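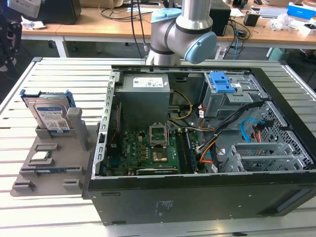
Tower refurbishing at home: frequently asked questions

These answers apply to the Dillby desktop towers sold through the Gekemine parts store. Most of them hold for any business tower of the same general layout.

Which way should the case lie while I work on it?

On its side, with the open face up. The motherboard is then flat and level, so the processor can rest in its socket under its own weight while the bracket is closed. Use a table with room for the whole case plus the parts you have taken out.

Do I need to remove the power supply?

No. Leave it in place for processor, memory and drive work. Unplug the power cord from the wall, then press the power button once and wait 60 seconds before touching the board.

In what order should the parts come out?

Cables to the hard disk first, then the disk, then the memory. The cooler and processor come last. Refit in the reverse order, except that the memory can go in at any point after the processor.

How should removed parts be stored?

Each part needs its own place. A tray with shaped recesses works well: a flat pocket for the processor, a long slot for a memory module, and an upright holder for the drive. Do not stack parts. Processors of the type with contact pads go down with the metal heat spreader on top, and should be picked up by the edges only.

Can the socket bracket stay open with no processor fitted?

For a short time, yes. If the board will sit overnight, close the bracket and fit the plastic socket cover. A replacement cover is part number 2039 in the Gekemine list. Dust in an open socket can be removed with a hand blower. Do not use a brush or a cloth, as either can bend a contact.

How do I know which way round the processor goes?

Match the small triangle on the corner of the chip with the mark on the socket or the board. The notches along the edge must also line up. Lower it straight down and do not slide it. If it does not sit flat, lift it out and check the marks again.

The memory module will not click in. What is wrong?

Usually the notch is on the wrong side. Turn the module end for end and try again. Open the retaining clips fully before pressing, and press on both ends of the module. With a single module, use the slot given in the board manual, as the first slot is not always the one nearest the socket.

Which drives fit the plastic caddy?

Standard 3.5-inch drives. The smaller 2.5-inch drives need the Musia adapter plate, which takes four screws. Slide the drive in with its connectors facing the open end of the caddy.

What should I do with loose cables?

Fold them toward the drive side, clear of the socket and the memory slots. SATA cables should not be bent sharply. Two reusable ties are enough in most cases. Check that no wire crosses the edge where the side panel closes.

Is new thermal paste required?

Yes, every time the cooler is lifted. Clean off the old paste with isopropyl alcohol and a lint-free cloth, then put a small dot in the center of the heat spreader.

The machine beeps and does not start after reassembly.

Reseat the memory first. If it still beeps, check the processor power cable, which is separate from the main board cable and often missed. Beep patterns are listed on page 9 of the Matlala service guide.

Last revised January 20, 2021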